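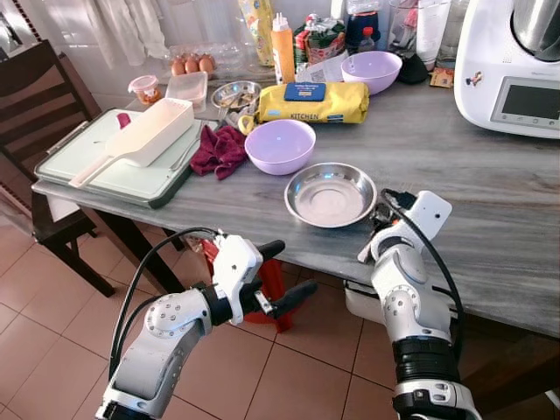

Three Eggs

My grandmother's recipe begins with the words "take three eggs," and after this it becomes unclear.

She wrote it in the village of Skavora, on the back of a seed packet, in a language which I speak like a child. For the other things she gave no amounts. Flour, "until it is enough." Sugar, "as for guests." There are only 2 real numbers on the whole packet. One is the three of the eggs. The other is 100, and it stands alone in the corner, with no word beside it. My mother believed it was grams of butter. My aunt believed it was the price of the seeds.

I had promised to make the cake for my aunt's birthday. She lives now in Gretoria, on the same street as me, two floors above the Juhász bakery, where they sell very good cakes. I could have bought one. I went past their window in the morning and looked at it for a long time, and then I went home and put everything on the table.

Everything was too much. I took out the steel bowl because my mother always used steel. Then I took out the two lavender bowls because I did not trust the steel one. The cutting board came also, though there was nothing in the recipe to cut, and the tongs, which I can't explain. The maroon cloth I had used already to clean my hands, and I had not yet touched any food.

The eggs waited at the back in their clear tray, all three in one line. They were brown, as she would have wanted. She said that white eggs were for people in a hurry.

I called my aunt.

"Which bowl first?" I asked.

"What does the paper say?"

"The paper says to take three eggs."

"So take them."

"And after?"

She was silent, and I could hear her radio. "After, she used to send me out of the kitchen," my aunt said. "I was always talking. She said the dough could hear me and it would not rise. So I never saw the middle part. I saw the eggs, and then I saw the cake."

My mother had told me the same thing in other words. She was sent for water, she said, or to look at the neighbor's goat. The two sisters stood together in the yard and waited for the smell, and each of them thought that the other one knew the recipe.

"Maybe she had no middle part," I said.

"Don't be rude about your grandmother."

I turned the packet over. On the front side there was a drawing of a cucumber, very faded, and the name of the company, Dimerari, and under it a number, 369. I had seen this number all my life and never thought about it. Now I asked my aunt if it could be a temperature.

"It is a cucumber," she said.

"I know it is a cucumber."

"For a cake, 369 is too hot. Even for her."

It is 1,178 kilometers from my kitchen to the house in Skavora. I know it because my mother measured it on the map when we moved, and she told it to everybody, even to the man who brought the washing machine. The house was sold one August. The new people painted the door and took out the stove. I don't know what happened to the bowls. In my memory there was one very big bowl, but I was small, so perhaps it was a usual bowl.

"Are you still there?" my aunt asked.

"I am looking at the eggs."

"Listen. I am coming down."

"It's your birthday. You should sit."

"I sat the whole morning. I am coming, and you will not send me to see any goat."

I heard her door through the telephone -- she had forgotten to hang up -- and then her slow steps, and her breathing, and a few words to somebody on the stairs about her knee. I moved the lavender bowl a little to the left. Then I opened my own door so she would not have to knock.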